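Teleop demos: does everyone go back to the same start pose?
Zarkelwood Forums > Arms and Manipulation > Teaching by demonstration

holroyd_bench
October 31, 2024
I'm recording pick and place demos in simulation with a single arm on a perforated tabletop. I drive it with a Vemus hand controller. I have 367 episodes so far and the trained policy still does badly on small parts. Mugs and boxes are fine. My scene for reference:

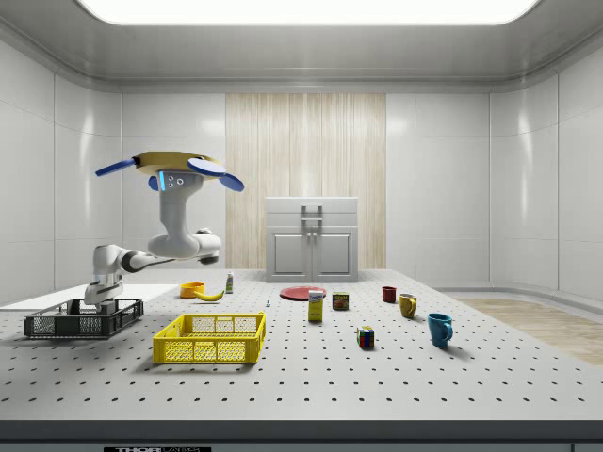 Overview of the table with both baskets and the arm folded up.

I don't use a fixed start pose. I begin each episode wherever the last one left the arm. A coworker says this is the problem. I think the variety helps.

gridlock43
Your coworker is right. Pick one pose and go back to it every time. When I did this on my setup I threw out the old demos and recorded new ones, and the results were better with fewer episodes.

tallow
Disagree with gridlock43. A fixed start only teaches it to work from that start. Bump the arm once and it's lost. I would look at the wrist view first. If the part is tiny from up there, the policy has very little to go on. Post a wrist frame with a small part in it.

holroyd_bench
OK, one with the yellow nut near the middle, between holes.

gridlock43
Near the middle, but look again. It's sitting over a hole, just a little off center.

holroyd_bench
You're right, my mistake. Posting it so the others can see.

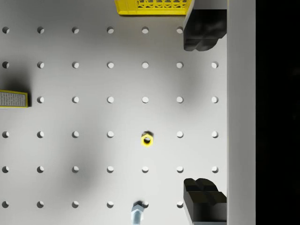

What control rate do you record at?
I record at 30 Hz, both the images and the joint positions. The controller runs faster than that and I drop the extra samples.

tallow
Rate is fine. How do you drive the last bit of the approach? Most people using a hand controller rush down, stop, wiggle until the fingers line up, then close. The policy learns the wiggle too. On a mug it doesn't matter. On a nut it does.

holroyd_bench
I do wiggle. Probably more than 2 seconds on the small stuff.

pelmet_r
You can trim the pauses afterward. Vullora has a filter for frames where the joints barely move. Keep the ones right before the gripper closes or the policy will close early.

gridlock43
I wouldn't trim. Redo them slower and smoother. Trimming leaves a jump in the motion and you end up with a twitchy arm.

pelmet_r
Never had that with a short threshold. Redoing every episode is a lot of work for something a script can handle.

tallow
Try both on a small batch before deciding. Also check how you lay the objects out. If every demo starts with things upright, it will only know upright.

holroyd_bench
Layouts are mixed. I tip the mugs and cans over in some episodes and leave wide gaps so the fingers have room. This is one of the spread out ones:

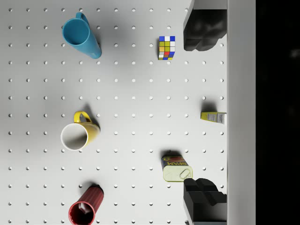

The small parts are only in 43 of the episodes, so that may be a bigger problem than the start pose. I'm going to record another batch with just the nut and bolt, slow approach, no wiggle, and leave the start poses as they are for now.

gridlock43
You're changing two things at once there. More small part demos and a different driving style. If it improves you won't know which one did it.

holroyd_bench
Fair. I'll do the slow approach first and keep the count the same. Will post the numbers when it's trained.

pelmet_r
Save the raw recordings before you filter anything. I lost a good set that way.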